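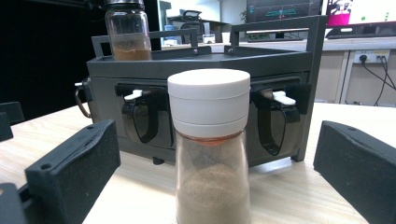 Fig. 1. Gripper at the spice jar, rack behind.

Handling cells, session 3: looking after the hand-held gripper
Evie Furnival, Clistau workshop. Notes typed up quickly, check against your own.

Monday group: same material, start at 10.

Before you touch anything
Log sheet first. Name, time, which finger set is on. Then wipe both fingers, dry cloth. No solvent on the pads, it goes for the surface and they start to slip after a week or so.
Look at the screws. A loose finger will still close, just not square, and the jar twists as you lift. Marin Kadrić has the small drivers, ask him.

Setting the fingers
Open fully, close on nothing, 3 times. Listen for scraping.
Gap should be even top to bottom. If not, back the bracket screw off a quarter turn, push finger home, retighten. Dont force it.
Then close on a jar. Straight-sided glass is the easy case, so start there. Grip low enough that the cap stays clear, high enough that the pads don't rub the table.
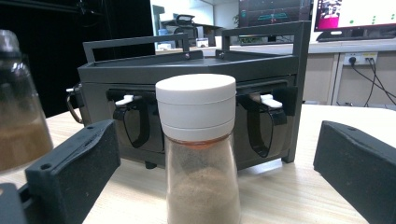 Both pads should meet the glass at the same moment. One early = jar gets shoved sideways before the other arrives. Adjust the early one, never both at once or you lose your place.

Repeat until 17 clean closes in a row. Yes, 17, it's what the Pirnwood sheet says. Write down misses as well, not just the good run.

Lids
Different problem. Metal is smoother than the pads like, and a round lid only gives you a narrow strip each side. Come down level. Stop before the arms reach the shoulder of the jar. 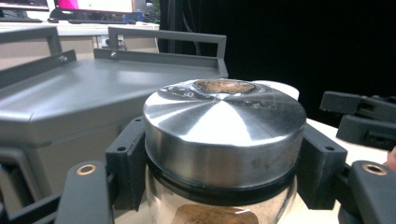

Squeeze gently, wait, then turn. If the pads creep round the rim, stop and clean them again before adding any force. Grounds and powder get everywhere, and grit under a pad feels excatly like a worn pad.

Service
Every 200 closes: wipe, check screws, check cable.
Every 60 hours: finger off, look at the pivot, tiny dab of the Holroyd grease, finger back on.
Worn pads go in the Grirkton tray, with a label. Not the bin.

For next week
Bring your log sheets. Read the bit on force limits, there'll be questions.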